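Talidora User Guide
Section 6: Setting up your first birth chart
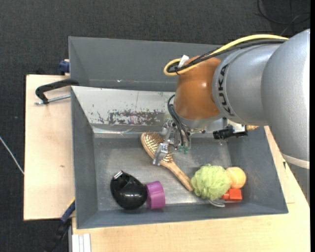 Before you begin, please have the birth details of the person at hand. Talidora needs the date, the time and the place. If one of them is missing, the programme can still draw a chart, but some parts will stay grey and you cannot click on them.

Entering the birth details

1. Open the Charts menu and choose New Chart. An empty form comes up.

2. Type the name. You may use a first name only. The name is not used in any calculation.

3. Enter the date with the day first, then the month, then the year in four digits. For a person born in January 2000, the month is 01 and the year is 2000.

4. Enter the time as it was shown on the local clock. Do not correct it for summer time — Talidora does this by itself after you have chosen the place.

5. Type the first letters of the birth town and wait for the list. Select the town from the list with the mouse or the Enter key. A town which is only typed, and not selected, will not be saved.

6. Press Calculate.

Note: Small villages are often not in the list. In this case, take the nearest larger town. The Ascendant may move a little, but the signs of the planets will normally stay the same.

Caution: If you change the place after you press Calculate, the houses are drawn again and your own remarks in the margin are deleted. Save the chart first under another name.

When the birth time is not known

Tick the box Time Unknown. The programme then uses noon and hides the Ascendant and the houses. The Moon is shown with a small question mark, as it can change sign during the day. Please do not read the Moon sign from such a chart without looking at the table under the wheel, where both possible signs are given.

Choosing a house system

1. Go to Settings, then Houses.

2. Choose Placidus, Koch or Whole Sign. The first setting is Placidus.

3. Press Apply. Charts already saved keep their old system until you open them and press Calculate again.

Note: For births very far in the north, Placidus cannot be calculated. Talidora shows message 3904 and you have to choose Whole Sign.

Saving and printing

A chart is saved with the button at the top right of the window. The free version keeps up to 100 charts. For printing, set the scale to Fit Page, otherwise the outer ring with the degrees can be missing on the paper.

The text of this section was checked by Theda Ehlers and Unai Alcaraz, November 2019.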